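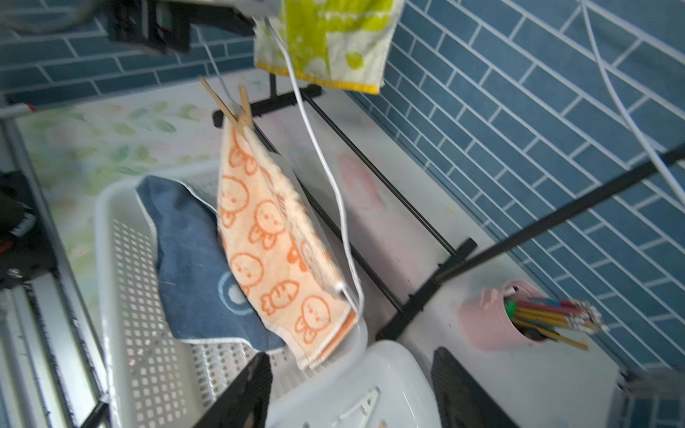

Quanto tempo deve ficar uma toalha de rosto pendurada antes de ir para o cesto?
Até a bainha estar seca ao toque, porque é sempre a última parte a secar, e num dia de outono dentro de casa isso pode levar quase 83 horas se a divisão estiver fechada (já me aconteceu, sim, com uma toalha grossa e a janela trancada!).

Mendbridge abre sala de estendais para os dias de chuva

Sábado, 3 de outubro de 2026

Boas notícias para quem mora em apartamento e já não sabe onde pôr a roupa: a Mendbridge, a lavandaria de bairro da rua de Watdale, abriu hoje a sua sala de estendais. Passei por lá logo de manhã, com um saco de toalhas às costas, e fiquei quase até à hora de almoço.

A ideia vinha de maio, quando a loja perguntou aos clientes o que lhes fazia mais falta. Eu pedi máquinas maiores, confesso, mas ganhou o espaço para secar sem secador, e agora que o vi dou a mão à palmatória. Paga-se 2 euros por uma tarde inteira, com molas e cesto incluídos, e cada pessoa pode ocupar até 4 varões. As obras ficaram em 2000 euros, pagos pela loja e pela Osen, a drogaria do lado.

O que mais gostei foi de falar de toalhas com desconhecidos (há gente com opiniões fortíssimas sobre molas de madeira!). Uma senhora prende tudo só por um canto e jura que assim não ficam marcas no meio. Eu sempre dobrei a toalha ao meio sobre o varão, mas experimentei à maneira dela e vou continuar. Também me disseram para guardar as de criança, as dos bonecos, num cesto com furos, que deixa passar o ar, e para não as calcar até ao fundo.

A sala funciona de segunda a sábado, das nove às sete, e não é preciso marcar. Quem quiser comprar molas ou cestos encontra-os na Osen, e o café Uysal, mesmo em frente, faz desconto no galão a quem mostrar o talão da tarde. Levem um saco limpo para o regresso, que eu esqueci-me do meu e voltei para casa com as toalhas debaixo do braço.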